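Subject: Re: [teleop-users] Bottle grasps slipping on replay, wrist camera or hand?
Date: 2023-05-15
List: Sudis teleop-users

On 2023-05-15 the Steleck bench wrote:

> We have the same arm setup as you and the same trouble with bottles.
> When one of us drives the hand from the Skudley glove, the grasp is
> fine. When we train on those recordings and run the policy, the hand
> closes early and pushes the bottle away. We have 22 recordings so far.
> Questions:
> - Do you start with the hand open or half closed?
> - Do you let a second person touch the bottles while recording?
> - Do you keep recordings where the operator had to try again?
>
> Also, has anyone changed the glove scaling from the default?

Taking these in order.

We start open. We tried half closed for a few days because it felt quicker to the operator, but the wrist view then had fingers over the cap at the point where the policy needs to see it. With the hand open, the approach takes longer and the cap stays in view for most of it. Ask your operators to slow down over the last part of the reach and to finish moving the arm before they close the fingers. If they do both together, the policy learns to do both together, and I think that is your early closing.

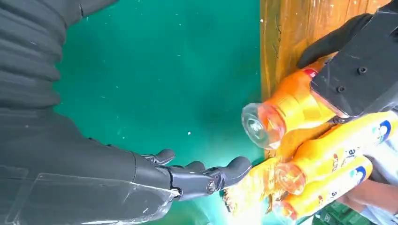

Wrist view, hand open and reaching toward the orange bottles.

On the second person: yes, we allow it. Bottles shift when they are close together, and stopping the recording each time costs more than it saves. The rule we settled on is that a helper can steady or hand over a bottle, and the operator says "go" before moving in. We write "assisted" in the notes field so those can be pulled out later. We have trained with and without them and kept them in. If your final setup has no person nearby, you may want a set with none at all.

On retries: keep them if the second try is clean, and mark the time where the first one went wrong. We throw out anything with 3 or more tries. Before we did that, the policy had picked up a habit of opening and closing next to the bottle without lifting it.

Glove scaling: we did change it. The default closes the thumb faster than the other fingers on our hand, and round bottles roll out toward the palm. Turn the thumb down in the Sudis config file, restart the bridge, and redo the zero pose with the glove flat on the bench. If you skip the zero pose the new value loads but the offsets are the old ones. I lost most of a morning to that.

After the change, we hold large bottles across the body with the bottle lying at a slant. Grasps near the cap were worse for us.
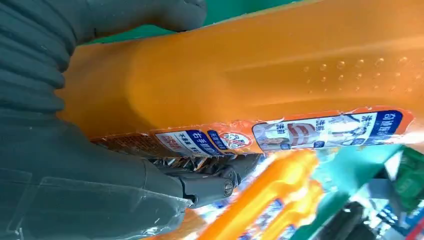 Large orange bottle held between the fingers, label side low.

One more thing to check is the label. Ours have a lot of print on them, and an early policy did well with the label toward the camera and badly with it away. We now turn the bottles between recordings. It is dull work, and it helped more than adding recordings did.

For size, 22 is small. Our current bottle set has 2,930 recordings, which is more than you need to get a first result, but I would not judge a policy on what you have. Get a few hundred with the slower approach and then compare.

The config and the note template are in the Sarpong folder on the list archive, under release 23. The older release has the wrong thumb sign, so please don't start from that one. If your hand firmware is older than ours the thumb setting may have a different name, and in that case post your config here and I'll look at it.

Sudis bench, teleop group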